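Sorting Day: The Soft Stuff
Jul 31, 2020

Welcome to the laundry corner of the house blog! If you've been reading since February you know the kitchen is finished, the hall closet is finished, and I have been putting off the fabric things with real dedication. Hats, wash bags, tees, scarves, all those small soft items that live in a heap on top of the dryer and migrate to the floor. Well, I finally got into it this week and I loved it. I know! I didn't expect to love it either.

The gallery is short this time and the notes are longer than usual, mostly because people wrote in after the Caststead shelving post asking how I handle clothes that don't fold into nice rectangles. (That post had 856 views, which for this blog is a parade.)

My starting rule is one basket for plain fabric and one clear patch of table for anything with a shape to it. Shaped things are caps, sun hats, and mesh laundry bags with a stiff rim. They get crushed in a basket and then you spend the whole summer looking slightly dented. Keep them out and on the table until the very end.

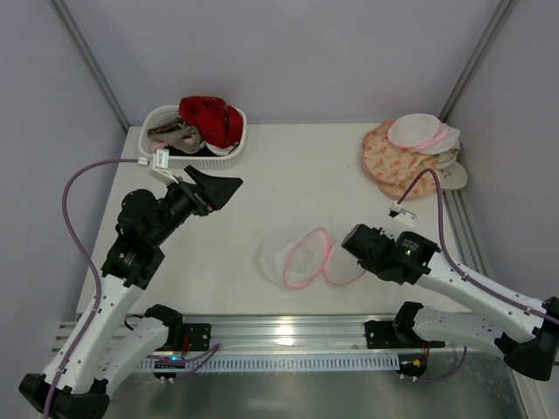

Do mesh wash bags need a spot of their own, or can they go in with the clothes?

Give them their own spot, near the washer if you can manage it. Mesh snags on hooks and zippers, and a bag buried under a load of shirts is a bag you won't use. I hang mine on a peg at shoulder height with the openings facing out.

The white basket
Oblong, rounded corners, little slots along the front. I'm very fond of this shape! It slides onto a narrow shelf the long way, and air gets in through the slots. The bright red piece on the right side is bossy and climbs over everything, and I adore that color next to the gray-taupe one.

Bottom layer
Black, a bit of pale pink, some white. Dark things always sink in my baskets, so they come out first when I tip the whole lot over. If you have whites and blacks sharing like this, split them before they go anywhere near water.

The carrot print
Peach, with tiny orange carrots and touches of green, and a deeper pinkish edge all the way around. CARROTS. I would wear this print as a full outfit. Soft round things like it go flat on the shelf with the lightest pieces on top.

Pink trim, white mesh
Such a sweet combination, and so practical, too: with a pink border you can spot see-through mesh against a white surface. Two loops of trim by the front of the table, more in the pile at the back. Press the air out gently and stack them by size.

The brims
Cream and off-white, tucked under the rest at the right. Brims go at the bottom of my sorting pile and at the top of the shelf, so the order flips when you put things away. Stuff the crown with a rolled tee if it has gone floppy.

Where it's all going
I cleared the second shelf of the Nullen cabinet, 18 inches deep, and it takes a basket like this with room left over for a row of hats beside it. I lined the shelf with leftover Ursu cotton from the curtain project, cut a little short so it doesn't catch in the door. The pegs are from the same Sisex set I used in the hall. There were 8 in the pack and I still have two left, which I'm saving for the back door.

Next gallery: socks. Bring snacks, it's going to be a long one!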